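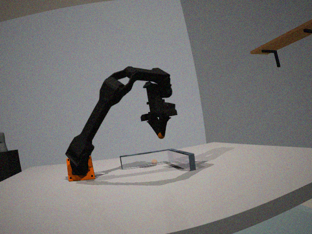
Visits and Shows

Prestard open day, the Trito demo room. 9/18/19

Quick one, typed on the train, will tidy later. Probably.

Went to Brullulley for the Prestard open day, mainly to see Trito. It's their practice package for small robot arms: you get a simulated room, a simulated arm and a stack of set tasks, and you try your control program on those before you go near real hardware. Sold by the seat. We've been thinking about it for the evening course and I wanted to see it run before anyone signs anything.

Getting in was slow. One desk, one printer for the badges, queue out to the car park. Coffee fine.

Toivo Laitinen ran the session. Good talker, knows the thing inside out, answered what was asked instead of what he'd rehearsed. Demo room is small and hot, no blinds, so sit near the front if you go to the next one or you'll get glare on the screen.

First task was the ball one. Small orange ball in a see-through walled tray, black arm on an orange base, gripper over the top. Sounds like nothing. But those walls are the point, Laitinen said, because you can't just come at the ball from the side, you have to think about the approach. Somebody asked if the walls could be made taller. Yes, one setting, and the tray can be moved too. I asked about the ball. Size and weight can both be changed, bounce is "on the list".

Looks: plain. Grey walls, white table, one shelf on brackets. Bit grainy in places. I don't mind that, our students will be looking at the gripper. A man behind me from Giannakopoulos minded quite a lot and said so twice. They do packing lines and want something they can show to customers, so fair enough, different job.

Price as given on the day: 1,251 for the base licence, covers 2 seats. Extra seats are 200 each. Updates included for the first year, after that a fee which they wouldn't put a number on. I pushed, got a smile. Will email.

Then the rod task, which I liked more.

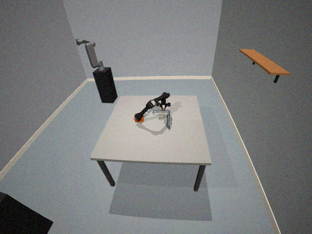

An L-shaped rod is awkward, it has a wrong end and a wrong way up, and a student who has only ever picked up balls and cubes will grab it badly and find out why. You can set how it's lying at the start, or let the software pick at random. Same table, same arm, so no relearning the room between tasks. You can also pull the view right back and see the whole place, second arm on its black pedestal and all, or get in close at table height. Changing view took two clicks. More than once I lost track of which view I was in, there's no label on screen. Told them. He wrote it down.

Things I asked and the answers, for the others:

Does it run on our old machines? Slowly. They want a decent graphics card, a list is coming.
Can students take work home? Only on a licensed seat.
Can we write our own tasks? Yes, text files, there is a guide. Had a flick through it, readable enough, some pages blank.
Does a program move straight over to a real arm? "Mostly." Would want to see that, and there was no time for it on the day.

Didn't get to: the marking tool (room overran), the workshop tour (full by the time I got to the list, put your name down when you arrive).

Lunch was sandwiches, gone by one. Parking free but the signs send you round the back of the wrong building.

My view, we ask for the trial and put the rod task in front of the second-years. If it runs on the lab machines without choking I'd take the base licence and see how we get on. If it doesnt, wait for January, when there's meant to be a lighter version.

Leaflets are in my bag, shout if you want one.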